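Ticket 1344: Monday column page keeps dropping the book review
Status: open, waiting on Stustska hosting
Category: Publishing / Opinion section

Okay, picking this back up after lunch. Quick recap for whoever gets it next: I run the opinion pages at the Detevwood Ledger, and our review of the Chou memoir (the one where the author goes after the publisher in chapter 6, lots of mail about it already!) shows up on the front page but goes to a blank page when you click through.

What I tried so far:

Cleared the cache, twice. Nothing.

Re-saved the piece under a new headline. It loaded for me, then went blank again when I logged out, so I guess I was only seeing the draft.

Took out the pull quotes. I had a feeling about those, they were pasted straight from the publisher's PDF and had weird curly marks in them. No change, so I put them back.

Cut the text down to 40 lines and it worked! Put it up to 80 and it went blank. So it's something in the second half, probably the Silach comment box, which we stuck in the middle of the piece back in February when readers complained they couldn't find it at the bottom.

2:15 pm: pulled the Silach box out completely. The page loads logged in and logged out, and on my phone too. Comments are gone, obviously, and I'd really like them back before the letters people start calling. Can somebody check if the box has a length limit? 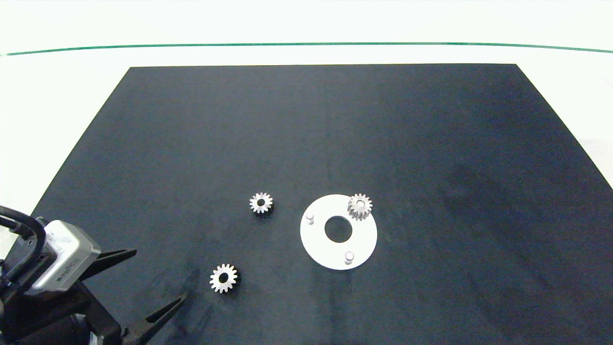

Black mat on a white surface, thin green line beyond it.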